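Table clearing

Table clearing is the removal of dishes, leftover food and other items from a table after a meal, usually followed by wiping the surface or shaking out the cloth. In homes it is mostly learned by watching. In restaurants and canteens it is taught as a skill, with rules about direction, order and load. The evidence behind many of those rules is thin, and several appear to have been copied from one manual to the next without anyone checking them.

Scope of the term

Writers disagree on where clearing ends. Older household guides include scraping, stacking and carrying, and stop at the sink. Later ones add the return of unused items to cupboards and the storage of opened food. Liesbeth Verhoeven, whose survey of household manuals is often cited on this point, argued that the wider meaning spread only because the manuals grew longer. She found no sign that people cleared their tables any differently.

The related term "resetting" covers the laying out of clean dishes for the next meal. The two are often run together in small homes, where one table serves for eating, homework and storage, and where some of the dishes never leave it.

Early accounts

A household inventory from Ternberg, dated 1579, is sometimes described as the first written instruction on clearing a table. The claim deserves caution. The passage lists bowls and trenchers and states which chest they belong in. It says nothing of who moved them, when, or in what order. Ward Peeters, who first drew attention to the list, called it "an instruction by implication," a phrase that has since been repeated with the last two words left off.

Firmer ground is reached with printed guides for domestic staff. These do give an order: serving dishes first, then plates, then glasses, then the cloth. Most of them assume a sideboard and at least two pairs of hands, so their use as a guide to ordinary homes is limited.

Stacking

Plates of one size and shape stack well. Bowls stack well only with their own kind, and a mixed set of plastic, ceramic and steel bowls rarely nests in a stable way, even when the rims look close in width. The usual advice is to place the widest bowl at the bottom and the lightest at the top. This is sound enough, though it fails when the lightest bowl is also the widest, a case most manuals leave out.

How high a stack of plates may safely go is disputed. A figure of 300 millimeters turns up in several canteen handbooks. Marwan Karam traced it back through four editions of a single handbook and found it attached to shelf spacing – the height of the gap between two shelves in a storage rack. It had no connection to carrying. He could not find a tested limit for carried stacks in any of the sources he read.

Scraping before stacking is widely recommended and widely skipped. Its opponents point out that scraping at the table is unpleasant for anyone still eating. Its supporters reply that food left between plates makes the stack lean. Both are right, and the common compromise is to scrape at the counter.

Cloths and coverings

A covered table changes the work in small ways. A fabric cloth can be gathered up with its crumbs and shaken outside. A wipeable one has to be cleared completely first, or wiped in patches around whatever stays on it. Printed cloths are said to hide stains, and bright cartoon prints in particular are sold to families on that promise. 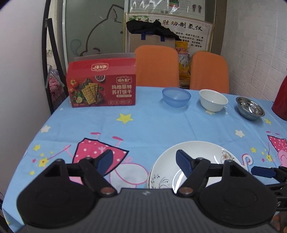
The claim has been tested at least once. Amber Schouten asked 65 households to keep a printed cloth and a plain cloth in use for a month each and to note when they washed or wiped them. The printed cloths were cleaned less often. Schouten read this as proof that the prints hide dirt. Jhair Chávez, reviewing the work, noted that every household had used the plain cloth first – by the second month they may simply have grown tired of keeping notes. The study has not been repeated with the order reversed.

Items left out

Few tables are cleared entirely. Crackers, fruit, flasks, napkins and salt tend to remain between meals. Advice writers treat this as a lapse, but it may be a sensible choice where cupboard space is short or the next meal is close. Opened crackers soften in damp air, and closing the inner wrapping matters more than whether the box stands on a table or a shelf.

Bags placed on or beside chairs are a separate matter. They are rarely mentioned in the manuals, although they narrow the path to the kitchen and are an obvious thing to move before anyone picks up a stack.

Commercial methods

The Batberg method, promoted to canteens under that name, divides a table into quarters and clears each in turn. Its training leaflet states that it cuts clearing time on 80 percent of tables. The leaflet does not say how many tables were timed, or what they were compared with. Liltora, a supplier of trays and trolleys, uses a similar scheme in its own courses and makes no claim about speed.

Dönmez, in a short handbook for school kitchens, dismisses quarters altogether and advises staff to begin with whatever is closest to the edge.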